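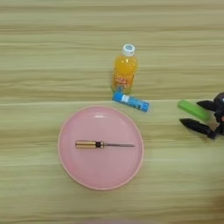 Workshop > Builds > Interviews

Two fingers and a screwdriver

4th May, by the Trarnosgate Makers newsletter desk

The arm is called Verschueren, after the name stencilled on the crate its first motor arrived in. Its builder, who asked to go without a name in print ("my mother-in-law reads this"), has been at it since September in the shared workshop at Trarnosgate, at the bench furthest from the kettle. We sat down there on a wet evening to ask how it was going.

"It picks things up," the builder said. "Putting them down is a separate project."

The idea was modest. A small screwdriver and a plate to keep it in, an arm that could clear a table and hand over a tool when asked. Most of the parts came out of a dead label printer and a box of leftovers from Testent, the surplus place out past the rail yards. The whole thing has cost $1532, a figure the builder keeps on a scrap of paper and folds over when family visit.

We asked where the money went.

"Motors. Then the same motors again, because I wired the first lot backwards and was confident about it."

The gripper is the part they're fondest of. It has two black fingers, and this is the 11th version. Earlier ones had three, which looked marvellous and got in each other's way like people leaving an elevator. The current pair will close on a smooth round thing lying on its side, provided the thing doesn't roll. The bright green cylinder is the usual test for that. It has no label and no known purpose, and it has been on the floor more often than anything else in the building.

"I've grown to resent it," the builder said. "It's a perfectly nice colour. I just don't trust it."

The rest of the practice set is whatever is handy: a little bottle of orange juice, a small blue item, the pink plate with the screwdriver on it. The plate came from a kid's picnic set and was meant to be temporary. It turned out to have a useful rim, so a dropped screwdriver stays put, and the colour stands out well against pale wood. A proper steel tray was bought to replace it. The arm's camera saw the ceiling lights in the tray and went after those instead.

Does the juice get opened?

"Not by the arm. I've seen what it does to a paper cup."

The software is called Talerska, a hobby package the builder describes as "free, and you can tell." It works out where each object is, picks one and plans a path. On a good night it takes 12 seconds to decide. On a bad night it thinks for a while, lifts straight up and stays there, and the builder goes and has a biscuit.

We wondered whether there had been a moment when it all came together.

"There was one in winter. It went over, took hold of the screwdriver by the handle, very neat, and I called everyone in from the laser cutter. Then it wouldn't let go. We had to switch it off at the wall."

Next on the list is a softer lining for the fingers, probably cut from an old bicycle tube, and some way of telling the arm it has dropped something. At present it carries on to the plate and opens up with great care over nothing at all. The builder has been told this is easy to fix and would like the people who said so to come by with a laptop.

The bench is booked until the end of the month. Anyone who wants a look is welcome, and should bring their own biscuits.

Recent items
Rewiring the drill press, part 2
What to do with a dead label printer
Bench bookings: please rub your name off the board
Glue that holds, glue that says it does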